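4 Internetzugang über das Mobilfunknetz einrichten

Gilt für den Sendel-Router ab Softwarestand 2.29. Wer noch den alten Skarnden-Stick benutzt, liest bitte Abschnitt 7 und bringt Geduld mit.

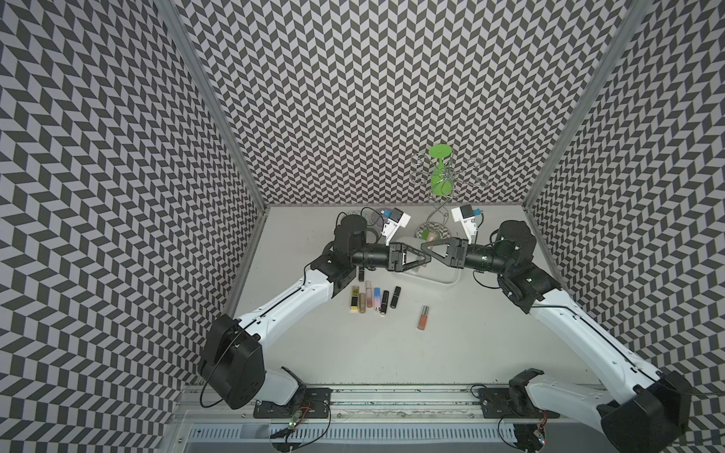 4.1 Bevor Sie anfangen

Sie brauchen eine aktivierte Datenkarte von Turkum, die vierstellige PIN und das Passwort vom Aufkleber an der Geräteunterseite. Das große O auf dem Aufkleber ist eine Null. Das kleine auch.

Die Versorgungskarte im Kundenbereich zeigt, wo Empfang vorgesehen ist. Ob er bei Ihnen auch im Wohnzimmer ankommt, weiß die Karte nicht. Stellen Sie den Router zunächst ans Fenster, auch wenn dort schon der Gummibaum steht.

4.2 Karte einlegen und anmelden

1. Router ausschalten und Netzteil abziehen.
2. Abdeckung auf der Rückseite nach unten schieben. Sie klemmt. Weiter schieben.
3. Karte mit den Kontakten nach unten einlegen, bis sie hörbar einrastet.
4. Netzteil anschließen und warten, bis die mittlere Leuchte dauerhaft grün ist. Das dauert bis zu 110 Sekunden, gefühlt länger.
5. Am Rechner oder Telefon das WLAN mit dem Namen "Sendel-Start" auswählen und das Passwort vom Aufkleber eingeben.
6. Im Browser die Seite router.start öffnen, die PIN eintragen und auf "Verbinden" tippen.

Achtung: Nach drei falschen Eingaben sperrt sich die Karte. Die PUK steht im Begrüßungsschreiben, also in dem Umschlag, den man gern zusammen mit der Werbung wegwirft.

4.3 Datenvolumen im Blick behalten

1. Unter "Verbrauch" die Warnschwelle einschalten.
2. Den Tag eintragen, an dem Ihr Abrechnungsmonat beginnt. Er steht auf der Rechnung, Seite 2, klein.
3. Automatische Updates auf die Nachtstunden legen, am besten ab 2 Uhr.

Hinweis: Ist das Volumen aufgebraucht, wird die Verbindung gedrosselt. E-Mails ohne Anhang gehen dann noch - Videos können Sie sich erzählen lassen.

4.4 Wenn es nicht klappt

Meldung 229: Karte nicht erkannt. Schritte 1 bis 3 aus 4.2 wiederholen, diesmal mit den Kontakten nach unten.

Meldung 302: Kein Netz. Router an ein anderes Fenster stellen und fünf Minuten stehen lassen. Herumtragen und dabei auf die Leuchte starren verlängert die Suche.

Leuchte blinkt rot, keine Meldung: Gerät neu starten. Blinkt sie danach immer noch, bitte beim Händler Nwachukwu melden und die Seriennummer bereithalten.

Fragen zu diesem Abschnitt beantwortet Kausar Sial, Korrekturen sammelt Ashraful Uddin bis Januar für die nächste Fassung.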